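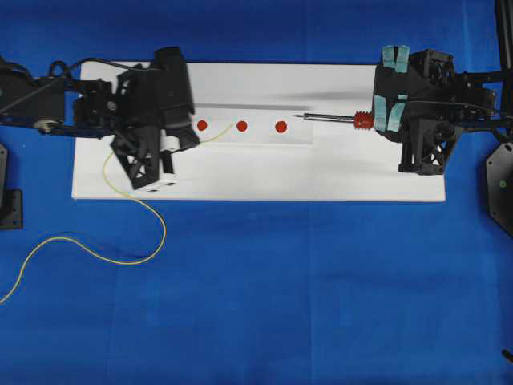 Two readers wrote in after my last post to ask how on earth you clean a whole holiday cottage between a ten o'clock departure and a four o'clock arrival, and one of them added that she'd been up until midnight the night before doing the beds for next door's let as well. I know the feeling! So this is my changeover routine, the one I use at Majali, our little two-bedroom place up the lane from Sorport.

Start the evening before, not on the morning. I pack one crate with clean linen and another with cleaning things, and they both go in the car overnight. Bed linen goes in a bag for each room (sheet at the top, then duvet cover, then pillowcases) so I'm never standing on the landing holding a single sheet in a double bedroom.

When you get in, open every window, even in December. Then strip the beds and get the first wash on before you do anything else. Our machine has a quick cycle of 38 minutes and I plan the entire morning by it. If yours is slower, take the dirty linen home and keep a third set. I bought my third set in a sale for £66, and I wish I'd done it years before.

Next, walk round with a bin bag and a notebook. Look under the beds, behind the bathroom door, in the oven and down the sides of the sofa. Write down anything broken or missing now, while there's still time to nip to the shops. Phone chargers are what we find most, and I post them back if the guest pays the postage.
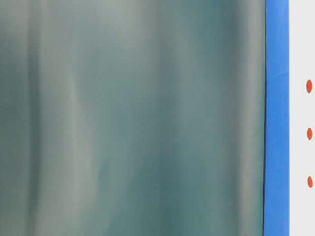 Bathroom after that. Spray the shower and the loo, leave the spray to do its work and go and make the beds. By the time you come back it'll all wipe off without much scrubbing. Do the taps and the mirror last with a dry cloth, and check the plughole (sorry, but guests do look).

Then the kitchen. Empty the dishwasher, check the pans are clean inside, wipe the fridge shelves and throw away any opened food. I leave tea, coffee, a pint of milk and a loaf from the Emeck farm shop. You don't need to go mad with a hamper. A fresh loaf on the side smells lovely and costs me next to nothing.

Hoover from the top of the house down and finish at the front door, then mop behind you on your way out. Before I lock up I go through this lot:

Heating set and hot water on
Spare loo rolls in the bathroom cupboard
Bins emptied and new liners in
Windows shut
Welcome folder on the table, with the wifi code
Key back in the key safe and the code changed

I keep the bookings on Trorkidex, which lets me put a note against each stay, so anything from the notebook gets typed up there when I'm home with a cup of tea. If you only have the one cottage, a wall calendar will do just as well.

My best time so far is 2 hours 29, with no washing to dry and very tidy guests. Most weeks it takes a good bit longer, so don't book your lunch too early.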